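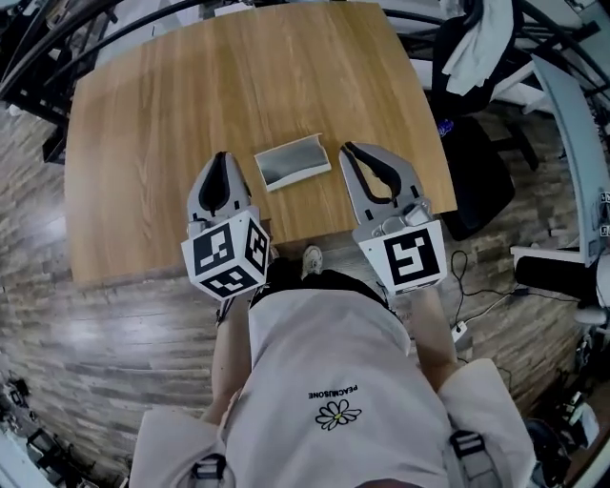 [Mestik-list] Re: trays and rolls for January, what goes where

Home Archive Threads Search Log in

From: Busisiwe Coetzee
To: Mestik-list

Quick one before I run, will do it properly tonight if I get a minute.

Trays first. Off-white outside, gray face up on the inside, edges curled up. Leave the curl alone please — last time a few of us pressed the edges flat to make them stack and then they slid all over the box. Keep them on a bare wood table while you work, no cloth. Long side left to right in front of you and you'll see if one corner is sitting lower than the rest.

Totals, as agreed with Iller: 1,000 trays, 1,000 rolls, so 2,000 pieces all in. Boxes take 60 trays. Rolls go in the tall cartons, I don't have the number for those yet, Claltivis changed the carton and hasn't sent the new size.

On Busisiwe's points, see below the quote.

> From: Busisiwe Le Roux
> To: Mestik-list
>
> Hi all, three things from the Ajayi end.
>
> 1. Are the trays going flat or folded? The order sheet says both, on different pages.
>
> 2. Do we still want the rolls finished plain? I have a whole drawer of paper bands left from the spring order and I'd rather use them up than store them again.
>
> 3. Who is doing the last box. It won't be full and I don't want it going out rattling like the other one did.
>
> Also the side door sticks, use the front.
>
> Busisiwe LR

1. Folded. Page two of the sheet is the old one, bin it.

2. Plain. White, matte, nothing round it. Sorry about the bands. Could they go on the spring lot again? Ask Iller, I think they'd say ok.

3. Me. I'll pad it with the soft offcuts, send any you have over with the first load.

For teh rolls: roll away from you, one at a time, set it down near your side of the table and look along it before it goes in the carton. If one end flares, open it up and start again. Don't squeeze it smaller, it leaves a dent and you can feel it.

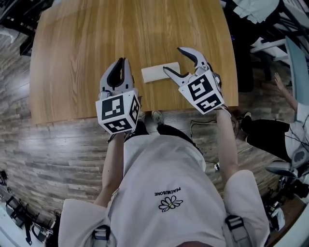
Can trays and rolls share a carton if we run short of boxes?

Keep them separate. The rolls shift and push the tray edges in, and then every tray on that side has to be folded over again. If boxes run out, stop and tell me, I have flat ones at home.

Load is at 4 pm, front door. Bring a pencil, the marker smears on these labels. I'll post the carton number as soon as Claltivis anwsers.

Busisiwe C

This site uses cookies to keep you logged in to the list archive. Accept Settings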